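Chapter 2

The Board and the Eraser

Before you begin

Most of you will have spent more hours looking at whiteboards than you have spent looking at the sky, and I include myself in that, having taught in rooms with boards of every size for the better part of my working life. And yet when I ask a new group of student teachers how a board ought to be wiped, they look at me as though I had asked how a door ought to be opened. You just wipe it! Well, yes, you do, and then by July the thing has gone gray and the back row is squinting, and somebody is down in the supply room asking for a new one.

So this chapter stays with small matters. We will look at the surface, at what the ink does once it is on there, and at the eraser, which gets far less attention than it deserves. Chapter 1 dealt with where a board should hang and how the light falls on it, and if you skipped that part (people do), please go back and read at least the pages on glare, as we will need them again in a moment.

Let us start with one mark. A single curve is plenty to practice on, and I like an open one, something like a letter C, drawn in black at whatever speed feels natural to you. Look at the end of the stroke as well as the beginning. A line often thins toward the end, and that paler tail can tell you something about your marker and your hand that the bold part won't.

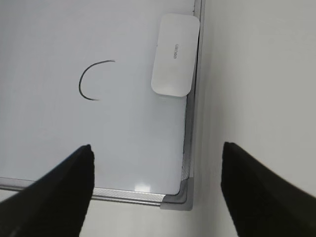 Kwiatkowski objects that a practice mark should always be a full word, on the grounds that no teacher ever stands up and writes half a circle, and that students who train on curves go on to wipe in curves as well. It is a fair complaint, and I have gone back and forth on it over the years. My own feeling is that a word distracts you. You start reading it, you start worrying about your handwriting, and the line itself gets forgotten. Try it both ways and see which suits you.

Now, about the ink. Dry-erase ink is made to sit on top of a smooth surface without soaking in, and a release agent in it keeps it from gripping too hard. Leave it there over a long vacation and it can grip a good deal harder. When that happens, the old trick of writing over the stubborn line with a fresh marker and wiping promptly is still worth trying before you reach for any liquid.

The eraser comes next, and I would ask you to pick yours up and turn it over before reading on. Is the wiping side clean? Does it lie flat? A plain one with rounded corners is perfectly good for everything in this chapter, and you needn't go shopping.
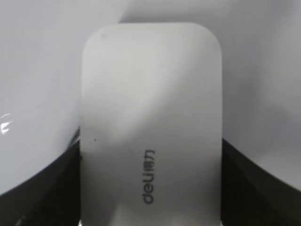

Genowefa Szulc

I keep 2 erasers at my own board, one for the first pass and one for the dusty haze the first pass leaves behind, and I would encourage you to do the same if your school will stretch to it. Wipe from the top down in straight, overlapping strokes, and press only as hard as you would to smooth a bedsheet. Go into the corners too, where the board meets the rail.

Terms to look for in this chapter: ghosting, release agent, first pass, haze, rail.

Have a board, one black marker and an eraser beside you for Section 2.1, which begins on page 73 with the first pass.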